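Janaka Jayasinghe
@jjayasinghe_gear
2021-10-08

Spent yesterday at the Brikthorpe defense trade show so you don't have to. I have a lanyard, a sore hip and eleven stress balls shaped like helmets. Thread on camouflage nets, a subject I have somehow written about for 15 years.

First, the basics for those who follow me for the bread pictures. A camouflage net used to have one job: make a truck look like a bush. If you parked it next to other bushes and the person looking was bored, you were fine.

Now the person looking has a thermal sight, a radar and a drone that never gets bored. So the net has to look like a bush in visible light, in near infrared, in thermal and on radar. A real bush has trouble with some of these in August.

The vendors call this "multispectral." I heard the word so often before lunch that I began hearing it in the coffee machine.

Biggest stand in the hall was Ollow, who make vehicle nets and had brought an actual vehicle under an actual net. Everyone found it immediately, as it was under a sign reading OLLOW.

To be fair to them, the product is decent. Two layers, a mesh that lets hot air out at the sides, and a clip system you can work with gloves on. I tried it with gloves on. It took me a while, but I also can't work a duvet cover.

The weight is where the brochures go quiet. Dry, the full set for one armored carrier is 181 pounds. I asked what it weighs wet. The sales guy said it's "treated to resist uptake." I asked again. He gave me a stress ball.

I have carried a wet net. Anyone who has carried a wet net is smiling sourly right now. You drag it, it picks up half a forest, and at the end of the exercise somebody with a clipboard wants it clean.

Lukoševičius was in the corner by the fire exit with a much smaller stand and a much better idea. They sell the net in panels. Tear one, replace one. You do not send the whole thing back to a depot and wait for spring.

A crew under pressure will rip a net. They will drive off with it still attached to a tree. I have seen the tree come too. Any design that starts from this fact has my attention.

Panels do mean seams, and seams can show up on thermal as neat straight lines. Nature is not big on neat straight lines. Their engineer, Hường Doãn, brought this up before I could, which nearly made me fall over. People at trade shows don't volunteer the weak spot. 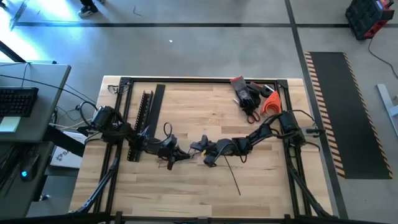
Her fix is to overlap the panels by a hand's width and stagger the joins so they never line up across the vehicle. It costs you extra fabric and a bit more weight. She had the extra weight written on the card. In numbers! In the same font size as everything else!

I asked her how long it takes to put up. She said 15 minutes with a trained crew of four, and up to 30 with the crew you really have. I would like this woman to write every spec sheet in the industry.

Compare the Ollow video, in which four very clean men in matching gloves cover a carrier to drum music. There is no wind. There is no mud. Nobody is sulking. I don't know which army this is, but I'd like to join it.

A word on poles. Every net needs something to hold it off the vehicle, or you get a lumpy thing in the exact shape of the vehicle, and hot metal touching fabric besides. The poles get lost. They have always got lost. I suspect there are barns full of them.

Neither company includes spare poles in the base price. I checked both price lists and then checked again. You can buy a kit. The kit comes in a bag. The bag is extra.

Then there was Miltska, who don't make nets at all. They make paint. The pitch is that the coating handles the infrared side, so the net can be lighter. Sensible on paper. The sample plates looked like plates, painted green, and I nodded at them for a respectful amount of time.

My question for paint is always the same: what happens when a private touches it up with whatever was in the shed? Answer from the stand: "That would void the performance guarantee." I'm sure the drone operator will be told.

Went to the afternoon talk on decoys, too. Short version: it can be cheaper to give the other side lots of things to look at than to hide the one thing you own. The speaker showed an inflatable truck. It had a better parking job than mine.

What I liked was his point about habits. You can have the finest net in the world, but if the fuel truck visits at the same hour and leaves tracks right up to the edge of it, you've drawn an arrow on the ground. Tracks, trash, laundry on a line. Laundry gives away more positions than radar does, in his opinion, and I'm inclined to believe him.

Nobody sells a product for that, so the hall had nothing on it. You'd need to sell a sergeant.

Some of you asked about service life. Ollow quotes 366 days of outdoor exposure before the color drifts. I asked why not a year. Apparently the test started in a leap year and they left it running. I have decided to find this charming.

Color drift matters more than it sounds, by the way. A faded net in a green wood stands out even to a guy with plain old eyes. Store it folded in the sun on top of a container for a summer and you end up with one that's green in stripes.

If I were buying, and thank goodness I'm not, I'd take the panels, order double the poles, and spend what's left on teaching people to put it up in the dark. I'd ask for a wet weight in writing from everyone and see who stops returning calls.

Lukoševičius say they'll have a winter version out for trials in March. White nets are a whole separate misery and I'll do a thread when I've seen one near actual snow.

Replies are open. If you know where the poles go, my DMs are open too.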